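When the Picking Robot Came to Leren
By Noreen Mirani
April

Leren is a big warehouse at the edge of Drenddale. Inside are 3000 different things people can order -- toys, brushes, bottles, socks, dog bowls. You name it.

When somebody orders a toy, one person has to find it, pick it up and put it in a box. That job is called picking. Sounds easy? Try doing it 700 times before lunch. Bend, reach, grab. Bend, reach, grab. Your back gets sore and your feet get very tired.

So last year Leren got a robot arm. The workers named it Ilie. Ilie doesn't walk anywhere. It stays in one spot and reaches into bins.

Picking is hard for a robot! You can pick up a sponge without thinking. You know it's squishy. You know a bottle rolls. A robot has to work all that out, every single time. Where is it? Which way is it pointing? How hard do I squeeze?

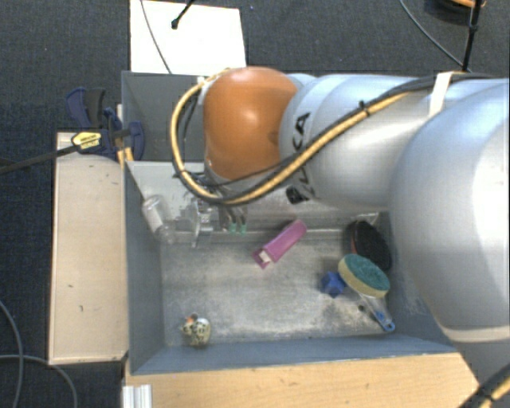
And things in a bin are all differnt shapes. Long ones, round ones, pointy ones. Stuff leans on the sides or gets stuck in a corner. Sometimes Ilie misses and has to try again. Sometimes it drops things. Then a light comes on and a person comes over to help.

So what do the people do now? Lots of things. There are 4 workers on Ilie's team. They fill the bins, check the boxes and fix mistakes. One of them learned how to repair the arm, that took months of lessons. She gets paid more now, and she likes it.

Not everybody was happy. Some pickers were scared they would lose thier jobs. Fair question. Leren said no one would be sent home, but it did hire fewer new people this year. A few workers also miss walking around and chatting. Standing by a machine can be lonely -- and kind of loud.

Ilie does 2000 picks on a good day. It never gets a sore back. But it can't tell if a box looks wrong, or smell a leaky shampoo. People still do that.

Ask a grownup: has a machine ever changed your job? What was better after? What was worse?

More for young readers
How does a conveyor belt work?
A night at the Grutitz bread factory
Who fixes the elevators?
Why do trucks beep when they back up?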